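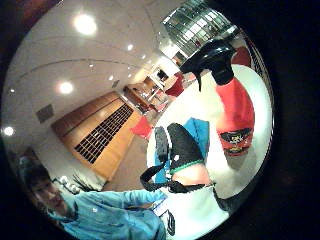

Hamisi Makokha wanted to know if he can play Clastow all the way through on his own, and he asked it three times in one message, so let's start there.

Can I play the whole thing solo?
Yes, every bit of it, including the two Gindia dungeons that say "group" on the sign out front. I finished my first run alone and I'm not especially good at this stuff. The game scales enemies down when you walk in by yourself, but it does not scale the traps, so bring rope and a few healing jars and take it slow.

How big is the map?
Bigger than I expected! There are 315 named locations, and plenty of little camps and caves that never get a name at all. Gindia is the starting region and the greenest one, Salameh is the salt desert to the south, and then you've got Pruteck, the old mining city, which you can't enter until level 30. (You can swim around the east wall earlier than that. You'll be sorry, but you can.)

Is there a best starting class?
I get this one constantly. Ranger is the easy answer, and if you've never played a survival RPG before just pick that and go have fun. I like Tinker myself, even though the first few hours are rough, with a wrench for a weapon and wolves everywhere.

Where do I get a horse?
The stable at Low Ferry sells one for 4,000 coins. That sounds like a fortune early on, but sell your spare ore at the Salameh market and you'll get there in an evening or two. The gray mare and the black gelding have the same stats, so pick the one you think is cuter.

What happens when I die?
You drop whatever is in your pack, your equipped gear stays on you, and you wake up at the last fire you lit. Your pack stays put until you die a second time. Light fires everywhere. I mean it, every single time you see a ring of stones!!

My inventory is always full. Help?
You start with 135 weight, and the tailor in Gindia will take you up to 200 if you bring her the deer hides she asks for. Stop carrying bricks around. I carried bricks for a week thinking they were for a quest and they're for building ovens.

Does the January patch wipe my save?
No. The patch from January 13, 2022 moved a few chests in Pruteck and fixed the bridge that used to drop people through the floor, and old saves load fine. Mods are a different story, so turn them all off before you load and then switch them on again one at a time.

Can I trade with friends?
Only in the same session, face to face, and you both have to be out of combat. There's no mail system. Quest items can't be traded, and neither can the horse, which I found out after promising mine to my cousin.

Where do I send more questions?
Leave them in the comments under this page. I read them in batches, usually late at night, and the ones that keep coming up get added here. Please put spoilers for the Pruteck ending behind a warning, a lot of folks are still on their first run.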